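People wanted: come squeeze things with our grippers (paid, no experience needed)

Hi! I'm Anahera Te Moana, and I run the hand tool trials at Flovdale. I'm looking for 13 people to come in during October and spend a few mornings or afternoons comparing grippers for me. You hold one in each hand, you do ordinary little tabletop jobs with them, and then you tell me which ones made you want to throw something. I'm only partly kidding about that last bit.

Two designs are up against each other this round. The Maes is the older one, and most of us in the office have a soft spot for it, which is exactly why we shouldn't be the ones judging it. The Cosness is the new one, with a different squeeze and a different balance in the hand. I have opinions about both and I'm keeping them to myself until you've filled in your sheets!
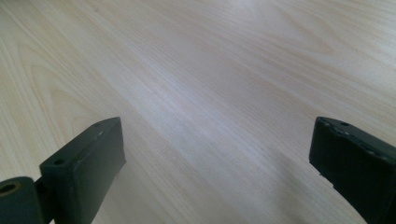
A session runs from 9:30 to noon or from 1:00 to 3:30, your pick, with a proper break in the middle (tea, coffee, and whatever is left in the cookie tin). You'll get a short practice first. After that you work through a stack of task cards at your own speed: pick this up, move it over there, put it down gently, open wide, close slowly, do it again with the other hand. Some cards are very easy. A few are annoying on purpose, and if you can't finish one you just say so and go on to the next. A skipped card is useful to me, so please don't fight with it for ten minutes to be polite (people do, and I love them for it, but please don't).

We log how far the fingers open and close on every try, and the Drindico software lines that up with the camera recordings afterward. The last round gave us 1,814 logged grasps, and I went through the odd ones by hand over a lot of evenings. What those numbers couldn't tell me was whose thumb hurt. So there's a comment sheet after every block of cards, and I really do read them. The best note I got last time just said "fine until the little stuff, then no." I have been chewing on that for months.
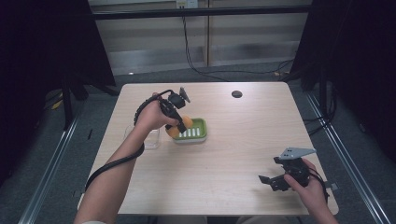 One gripper in each hand, with the left one working over the soap dish.

Who I'm after: adults, any background. I'd especially like to hear from left-handed people, people with small hands, and people with very big hands, as the last group was a bit too much like me in that department. You need to be able to sit at a table and use both hands comfortably for a couple of hours, breaks included. If you have a sore wrist or elbow right now, wait for the next round and I'll put you at the top of the list. Glasses are fine. Long dangly bracelets will have to come off, and sleeves you can push up are a good idea with all the cables.

If you already work with robots you're welcome too, but tell me which kinds of hand controllers you've used so I can spread the experienced folks evenly across the two designs. Please don't read up on either gripper before you come. I want your first five minutes with it to be your real first five minutes.

The pay is $183 for the full set of five sessions, paid after the last one. If you have to stop early, you get paid for the sessions you did, no hard feelings. You can bring a friend as long as you both sign up separately, though I'll book you at different times so you don't compare notes.

About the recordings: the cameras look at the table and your hands, and your lap may get in there too. We do record sound during practice so I can hear your questions again later, and it's switched off for the task cards. You'll get a consent form to read at home before you decide anything. Ask me about any line in it.

To sign up, write to me care of Flovdale with "gripper trials" in the subject line. Tell me which hand you write with, whether mornings or afternoons suit you better, and the width of your palm across the knuckles if you have a ruler handy. I answer everybody, usually in the evening. If the spots are full by the time you write, I'll ask whether you'd like to be a backup, and backups do get called!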